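4.2 Dark surfaces and the things we lose on them

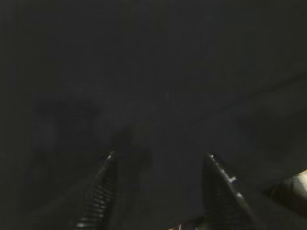

Figure 7. A very dark surface at close range, low in detail, with a faint darker patch to the left.

Why do people lose small things on dark worktops at home? Mostly the light is behind them, so their own shadow falls on the very spot they're searching, and a dark top gives the eye nothing to measure the object against.

I should own up to a bias before going any further. I have a black worktop in my own kitchen and I've been cross with it for years (keys, a peeler, once a whole bunch of grapes), so when Macarena Soler suggested we ask people about it I said yes far too quickly! We ended up with 158 households keeping a tidying diary through August, and between them they wrote down 3975 searches for a mislaid object. I read every one of them, mostly late in the evening, and some are very funny.

What struck me first was how often the word "shadow" came up. People with pale tops complained about crumbs and tea rings. People with dark tops complained about not seeing the edge of anything, and several had taken to sweeping a flat hand across the surface before putting a hot dish down. Maximiliano Vidal calls this "patting", and we kept his word for it in the coding scheme.

We then asked 30 of the households to put a pale tray at the back of the worktop and drop their small things into it. I was hoping for a lovely clear result. Well, 22 kept using the tray to the end of the month, and the rest drifted back to leaving things wherever they'd been standing. Remedios Barrios thinks the tray was simply too big for the narrower kitchens, and having tried it in mine I'm inclined to agree with her.

A lamp under the wall cupboards did come up in the diaries as well, though we hadn't asked about lamps and so can't say much. The people who had one tended to mention it warmly, usually in the same breath as chopping onions. We come back to lighting in 4.3, along with the Urquijo flats, where the worktops are all the same grey.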